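Setting up your box, part 3: the lid and the window

I've put together more of these organiser boxes than I care to admit, so this is how I do it at my own table at Corkport (Thiện Tạ here, hello again!). You should have the tray glued and dry from part 2 before you start.

7. Put the box on a clear table with the hinges on the side away from you, and open the lid gently until it folds right back. Don't let it drop!

8. Look over the window. It sits in a channel in the wooden frame, and little dark tabs stick out at the inner edge. Press each tab lightly with a fingertip.
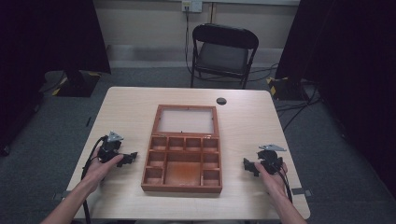
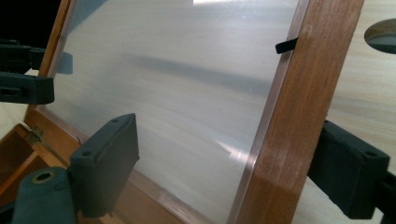
9. If the window rattles, slip a strip of thin card into the channel on the loose side. I used to use glue for this and regretted it every time.

Caution: go easy with the polish near the hinges. It gums them up and then the lid creaks (mine did, all through January).

10. Close the lid and check that it sits level. If one corner rides up, loosen the hinge screws half a turn, nudge the lid over and tighten again.

Note: spare hinges are part 840 in the Prarkisside list, and the tabs are 2053. I always order a few extra tabs, they vanish into carpet like nothing else.

Sorting out what goes in which compartment is part 4.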